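Subject: Re: [bench-automation] Ritideck hand and arm package, trial notes

Wanpen Sitthichai wrote:

> We're pricing the Ritideck package for a sorting and folding job and I'd like to hear from anyone who has had one on trial. The brochure covers payload and reach and not much else. How do the hands go with soft goods? Is the Folline software included or is it a yearly fee? And is the Cirnelley quote negotiable, or is that the price everywhere?

Wanpen,

We've had the two-arm version on trial through Cirnelley since November, so I can answer most of that. I'll take the hands first.

They are better than the Strömberg grippers we had before, mainly on cloth. A two-jaw gripper closes on a bandana and either pinches it in one place or misses it. With four fingers and a thumb you have some choice about where the fold goes. We run each hand with a bandana, a small ball and a yellow block, all cheap and easy to replace. The wrist cameras are part of the package and you will use them more than you expect when setting up a grasp. A view from the right side:

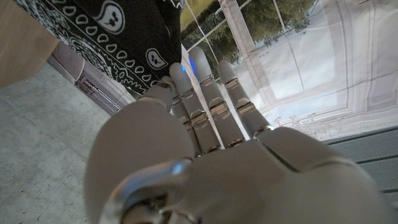 Wanpen asked in a follow-up whether the finger joints loosen with use, as the set her group looked at in a showroom had noticeable play in it.

Ours have developed a little play in one finger of the left hand, nothing in the right. Cirnelley's service sheet calls for a check every 2,000 cycles. It takes one person most of a morning per hand the first time and a good deal less after that. The spare finger kit is not in the base price, so ask for it to be put on the quote.

Cabling is my main complaint. The runs to the hands are external, and on our bench they lie over the tabletop. Route them before you teach any motions. We taught first and had to redo a lot of it when we moved a cable and the arm's clearance changed. Straps help on the arm itself but do nothing for the slack at the table.

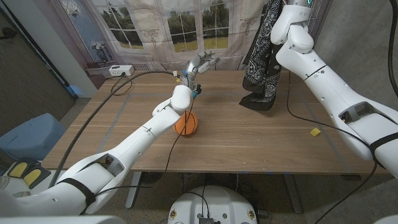
On the software, Folline comes with the trial and then goes to a yearly licence per arm, so a two-arm setup pays twice. That was not clear from the first quote. The grasp editor is good. The logging is poor, and we ended up exporting everything and reading it in a spreadsheet. Support answered three of our tickets properly and closed a fourth without a reply.

Marking out the table with tape is worth doing. The manual suggests it for calibration and it also gives whoever is resetting the objects an edge to work to. We hung a printed backdrop behind the bench as well, and left it up for the whole trial so the background would stay the same between runs.

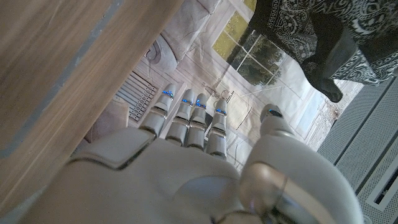

As for results, our last batch on cloth pick-up came in at 70 per cent on the first attempt, with the bandana dropped flat on the table. Hard objects do better, but I wouldn't quote a figure until we've run more of them. Most of the cloth failures were the thumb arriving late, and Folline has a timing offset for that which we haven't finished tuning.

Price: the first quote had $2,000 for delivery and commissioning. They took it off when I asked, so ask. They would not move on the licence.

I'd take the trial if they offer it to you, and I'd hold off on buying the second arm until you know your job needs it. Happy to send the calibration notes and our cable layout off-list.

Cheers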